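Otia Publishes Good-Practice Guide for Small Robot Work Cells

FLAVHAM, January 22, 2020 — Otia, a membership group for companies that use robot arms in light assembly and parts handling, today released a good-practice guide for benchtop work cells. The guide is free to download and is written for shops that run one or two arms on ordinary tables, without a dedicated safety engineer on staff.

The document runs to 85 pages and has six chapters, covering site layout, grippers, stop controls, part presentation, record keeping and operator training. It does not replace national or international safety standards. Users are still responsible for their own risk assessment, and the guide says so at the start of each chapter.

Work on the text took two years. Drafts were tried out at four member sites, including the Plarov parts shop and the Varma training center in Flavham. Comments from those sites led to changes in the chapters on grippers and part presentation.

Under the new guidance, parts should be presented in trays or on a plain surface that contrasts with them in color. Trays should have raised rims. Where parts of more than one kind are handled on the same table, each tray should have a stated use, and that use should be written into the cell record. Small parts that lie flat should be placed with enough clear space on both sides for the gripper fingers. 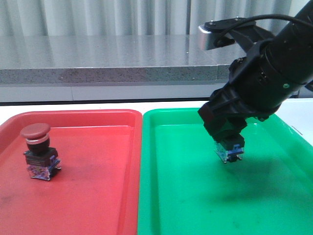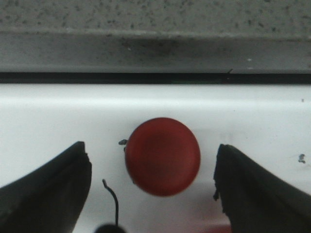
Handling small parts at a benchtop cell. First photo: a switch block held above a green tray. Second photo: a round red part between the gripper fingers.

The chapter on grippers asks operators to check finger tips at the start of every shift and to log wear, even when the arm is still picking parts correctly. Cables should be routed so that they stay clear of the fingers through the full range of motion. Work surfaces should be wiped down between batches.

On stop controls, the guide recommends that the emergency stop for each cell be tested weekly and that the result be signed for. Stop buttons handled as workpieces should be kept apart from the cell's own controls and labeled — a point added after the Varma trial.

Otia will hold an introductory session for members at its Flavham office before the end of January. A printed edition and a set of blank record sheets will follow. Comments on the first edition can be sent to the Otia standards desk and will be considered for the next revision.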